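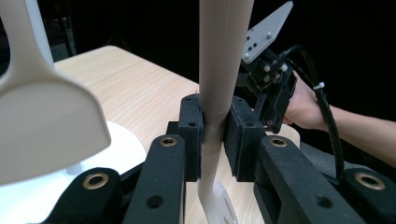 Callomport Home & Kitchen Board
Kitchen > Utensils and small tools
Thread: Beige plastic tool from a mixed drawer - keep or bin?

drawer_three
Posts: 5
I'm clearing out the kitchen before the new units go in and I've got down to the drawer where everything odd ended up. Most of it I can name. The one I can't is a beige plastic tool, smooth with a matt finish. It's broad and slightly curved at one end, goes in at a waist, then there's a thin neck that opens out into a flat whitish tip you can nearly see through.

It came with the house, like half of that drawer. My guess is something for scraping out jars, but the broad end seems too big for that. Does anyone recognise it, and is it worth the drawer space? The new units have 4 drawers where the old ones had 5, so I'm being strict.

pantryshelf
Posts: 963
Jar scraper would be my first thought too. The broad part is just the handle and the flat part goes down the side of the jar. We had one at home when I was growing up and it lived in the mayonnaise.

Is the tip bendy? If it gives when you press it against the worktop it's a scraper. If it's stiff I'd think again.

drawer_three
It gives a bit. Less than a rubber spatula, more than the handle does.

halfpint_kettle
I don't think it's a scraper. Every jar scraper I've owned was the same width most of the way down so you could get a grip on it. A thin neck like that is asking to snap the first time you try it on cold peanut butter.

To me it sounds like a cleaning tool. Zirnier used to do a set for getting crumbs and grease out of the gap between the cooker and the worktop, and they were all that sort of beige. The flat end went down the gap.

pantryshelf
The Zirnier ones were hooked at the end though. I had the set.

halfpint_kettle
One of them was hooked. There were 3 in the packet. The other two were straight, one wide and one narrow.

pantryshelf
Mine had two. I may have lost one, but I don't remember a third.

oven_glove_left
Could it be part of something bigger? I've kept a plastic bit for years thinking it was a tool and it was the pusher from a food processor I no longer had. If there's anywhere at the broad end where it might clip on to something, that would be worth knowing.

drawer_three
I've had a proper look and I can't see anywhere it would clip. It could slot into something, I suppose. The only machine that came with the house was a Destard mixer and that went to the tip in January, so I can't check.

oven_glove_left
The Destard came with a bowl scraper but it was a flat thing, shaped like half a moon. Not that then.

saltmarsh_sue
Have you thought it might not be a kitchen thing at all? Mixed drawers collect from all over the house. I found a shoehorn in with my wooden spoons once. It could be from a decorating kit, for smoothing sealant, or for easing a phone case open.

For what it's worth I'd keep it. A thin flat bit of plastic that doesn't scratch is useful whatever it was sold as. I use an old one for lifting price stickers and for getting baked-on cheese off the rim of a dish.

halfpint_kettle
I'd bin it. If you've lived there this long without knowing what it is, you haven't missed it. People keep far too much "useful" plastic, and then they can't find the tin opener.

saltmarsh_sue
They said it gives a bit at the end and doesn't take up much room. It's hardly going to hide the tin opener.

halfpint_kettle
One thing never does. Then there are twenty of them.

zested
Coming at this from the food side. Please don't use it on anything you're going to eat unless you know what it is. If it was used for sealant or for cleaning behind a cooker you don't want it in the jam. Old plastic also goes cloudy and a bit brittle, and small pieces come off the thin edge. I threw out all my old spatulas for that reason and bought one good silicone one from Zieliński in town.

Cleaning jobs only, and keep it under the sink away from the cutlery.

drawer_three
That's fair. The tip is whitish, but I couldn't tell you whether it started out that way or went like it.

pantryshelf
Some were made like that, with a paler end on a coloured handle. I wouldn't read age into it.

I still think jar scraper, but I agree with zested about not using it on food when you don't know where it's been.

oven_glove_left
When you do the new drawers, put a small tub in one corner for unknowns and give it a few months. Anything you haven't reached for by then can go. I did that with 4 things and ended up keeping a cherry stoner.

halfpint_kettle
A tub of unknowns is a mixed drawer with a lid on.

oven_glove_left
Mine hasn't got a lid.

drawer_three
Thanks all. I've tried it on the window tracks this afternoon and it got the dirt out of the corners better than the old toothbrush did, so it has gone under the sink with the cloths. Still no idea what it was made for. If anybody has the Zirnier packet I'd like to know whether there were two or three in it.

Next up are the pan lids. I have more lids than pans and none of them seem to match. I'll start another thread for those.

pantryshelf
I'll have a look in the garage for the packet at the weekend. Measure across the lids before you post, inside the rim, or you'll get a page of people asking.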